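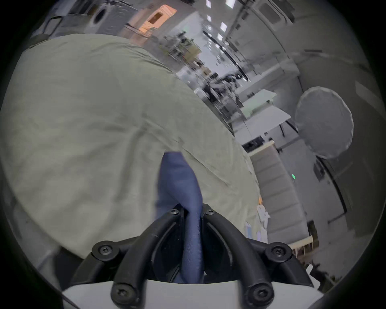

I came in barely able to thread the machine, one of last summer's sewers wrote to us in the fall, and I went home knowing how to do a flat-felled seam, and now I can't walk past an awning without checking the stitching.

We would love more people to catch that particular habit! The Kokwood Shade Project is looking for 24 people to help cut, sew and hang fabric canopies over the open-air market this summer, and applications are open now.

Call for participants: Kokwood Shade Project, third season

The market lot has no trees. By noon in August the middle rows are so hot that vendors pack up early, and anybody shopping with small kids gives up even sooner. Two seasons ago we strung up a few panels between the light poles to see if it would help. People stood under them, then they brought chairs, and then a card game started that ran until closing. Last season we covered the two north rows. This year we want to reach the Teltell Street gate, and that takes 138 panels, counting the ones already in storage that need mending.

What you'd be doing

Most of the work is on fabric. You'll lay out cloth, mark it, cut it, hem it, reinforce the corners and set grommets. There's a lot of folding. There's also a fair amount of crawling around with a tape measure, so bring knee pads if you own them (we have a few pairs, and they go fast).

In the last two weeks the group splits up. Some stay on mending and finishing, and the rest go out to the market in the early morning to hang panels with the rigging crew. You don't have to climb anything. Ladder work is done by people trained for it, and there is plenty to do on the ground with ropes, lists and a good loud voice.

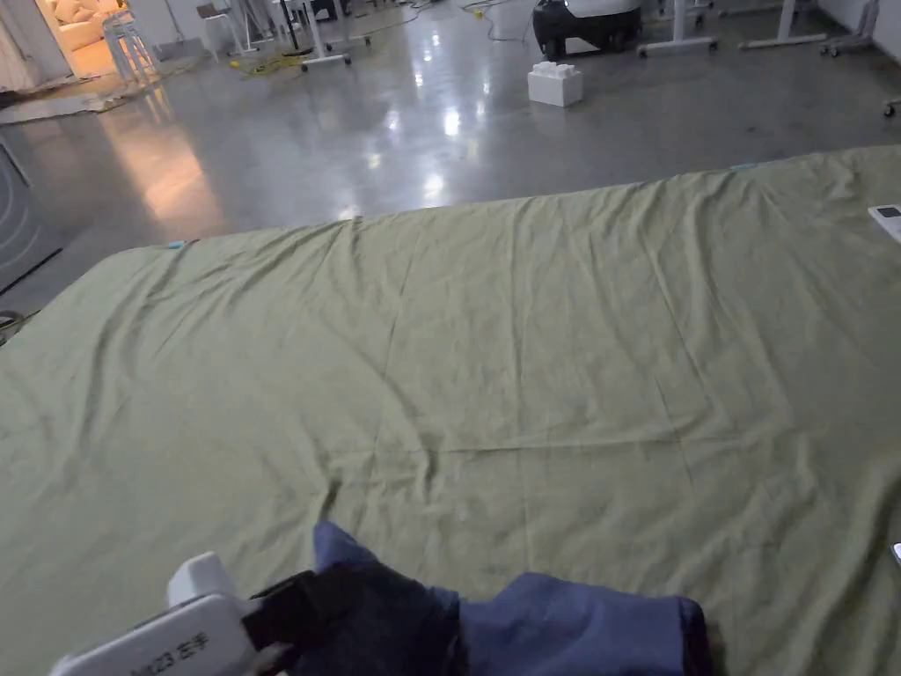

Hemming takes longer than newcomers expect, and we plan for it. A finished panel has a double-folded edge on all four sides, with webbing sewn into the two sides that carry the load. We use a long straight stitch on the hems and a box-X at every corner. If none of that means anything to you, fine, the first two sessions are all practice on scrap. Last season we used up more than 300 feet of webbing just learning to go around corners without a pucker, and it was worth every foot.

Who can apply

Anyone 16 or older. Under 18s need a signed form from a parent or guardian. You don't need sewing experience, though if you've done upholstery, sailmaking, costumes or curtains, please tell us - we'd like at least a handful of people in the group who can help at the machines. We'd also really like to hear from people who sell at the market, or used to, and know which corners get the sun at what time.

You should be okay with repetitive work and with a noisy room when all the machines are going. Tasks can be done sitting or standing, and cutting can be done at a raised table. The workshop is step-free, and so is the restroom.

When and where

Sessions are every Friday, 5:30 p.m. to 8:30 p.m., at 453 Kaufmann Road, through the end of August. Please plan on coming to most of them. Missing a couple is no problem, but the first two matter because that's when everybody learns the machines. Park behind the building and use the side door.

What you get

Training, all tools and materials, dinner at every session (there's always a vegetarian tray), and a stipend paid in two parts, one halfway through and one at the end. You also keep the tote bag you make from your practice scraps. Some are beautiful. Mine has a strap that's an inch longer on one side and I carry it everywhere.

How to apply

Pick up a form at the market info booth or at the front desk of the Mernel Branch Library, or write us a letter - a page is plenty. Tell us your name, how to reach you, anything you've made with your hands that you liked making, and any Fridays you already know you'll miss. Forms and letters can go in the box at either place. We answer everybody, including the people we don't have room for this time, and we keep a waiting list that does get used.

Spanish-language forms are at both locations. If you'd like to see the workshop before you decide, stop by at 5 p.m. before any session and someone will show you the machines.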